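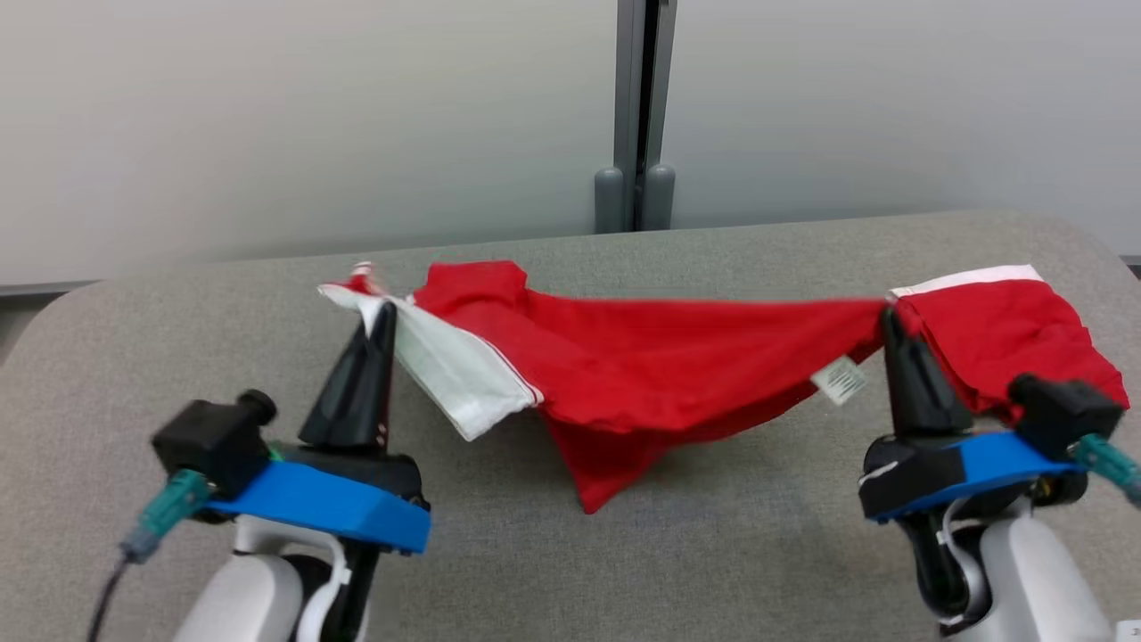

Red with white trim, on the gray upholstery.

Pidari Fabric Shaver, four months in

I bought the Pidari in August, when nobody in their right mind is thinking about sweaters, and I've been waiting for cold weather so I could write this properly. Now it's cold, everything wool is out of the cedar chest, and I have used this thing on pretty much every soft object in the apartment. I love it. I'll try to be useful about why.

Some background. My old shaver was a Resness, the small one that runs on batteries, and it did fine for years on acrylic scarves and the elbows of cardigans. Its trouble was stamina. It would go great guns for one sleeve and then start to whine and slow down, and a slow shaver is a dangerous shaver, at least for knits, because the blades start to tug at the fuzz when they should be cutting it. I put a hole in a merino pullover that way. Small hole, under the arm, but I knew it was there every time I raised my hand to pay for coffee.

The Pidari plugs into the wall. That was the whole reason I picked it, and it's still my favorite thing about it. Same speed from the first minute to the last! The cord is long enough that I can sit on the couch with the sweater over my knees and the plug behind me, and it comes out of the handle at an angle so it stays clear of your wrist. Whoever thought about that cord has clearly de-pilled a lot of sweaters.

The head is big, close to the size of a jar lid, and the guard over the blades has holes in 2 sizes, smaller toward the center and larger at the rim. There's a spacer ring that snaps on top with 5 height settings. For fine knits I start on the highest and go down one click at a time. Thick, hairy stuff (Icelandic wool, that kind of thing) I leave on the highest and don't push my luck. On fleece and sweatshirts you can take the ring off completely and go at it bare, and the results are honestly a little thrilling. I had a navy half-zip I'd demoted to painting clothes, and it has been promoted back to the grocery store.

How you hold the fabric matters as much as the machine does. I used to lay a sweater on the bed, which is too soft, so the knit dips and the guard skips along the top of it. A firm flat surface is better, with the cloth pulled smooth and no folds underneath. Folds are how you get holes. Little circles, barely any pressure, let the weight of the head do the work. Check for buttons, care labels and loose threads before you switch on. With sleeves I slide a magazine inside, which also saves the layer underneath.

Things it does well, in order of how pleased I was: lambswool, cotton sweatshirts, fleece, the thick tights my daughter refuses to give up, and the armrests of our reading chair. The chair was a surprise. It's a tight woven cover that had gone nubbly where arms go, and twenty minutes of slow circles made it look years younger. I did have to empty the bin a lot.

Which brings me to the bin. It is see-through, which I like, because you get to watch it fill up with felt, and it's too small, which I don't. On a badly pilled cardigan I emptied it 9 times. It twists off with a quarter turn, and if you twist it even slightly crooked when you put it back, the safety switch won't engage and the machine just sits there. I thought I'd broken it the first week. You have to line up two little dots that are molded in the same color as everything around them. A dab of nail polish on each dot fixed that for me.

It's loud, too. It doesn't scream, more of a low hum like an electric razor in the next room, but I can't follow a TV show over it. The dog leaves.

Mohair is a no. I tried a corner of an old scarf and it grabbed the long fibers right away, even with the ring all the way up. For mohair and anything else with a halo I still use a comb, and the one I like is the Pliltside, a plain little thing with fine brass teeth that costs less than lunch. Raghda Haddadin recommended it to me in the comments on my darning post, and she was right about it, as she was right about the darning. It's slower and you need good light, but you can feel what you're doing.

I also wouldn't use the shaver on cashmere straight out of the drawer. Cashmere sheds its short fibers early on, and if you shave after every wearing you're just thinning the sweater. Wash it, dry it flat, wear it a few times, and then see what's really there.

Cleaning is easy. There's a stubby brush that clips into the bottom of the handle, and the guard and blades lift off without tools. I brush it out after each session. Replacement blades come in a pack from Rawashdeh Sewing Supply, where I bought the machine, and I changed mine last week after what I'd guess was up to 50 garments. They weren't terrible yet, but the new set is noticeably crisper on sweatshirts.

Would I buy it again? Yes, tomorrow. If you own a couple of acrylic scarves and one good sweater, a battery model is plenty and takes up less of the drawer. If you live somewhere with real winters and you knit, or you're related to somebody who knits at you, get one with a cord.

Posted 14 Dec 2020 in Laundry and Mending

Update: Shinji Imai asks in the comments whether it works on socks. It does, with the sock pulled over a drinking glass so the heel is stretched out. Keep the ring on for the toes.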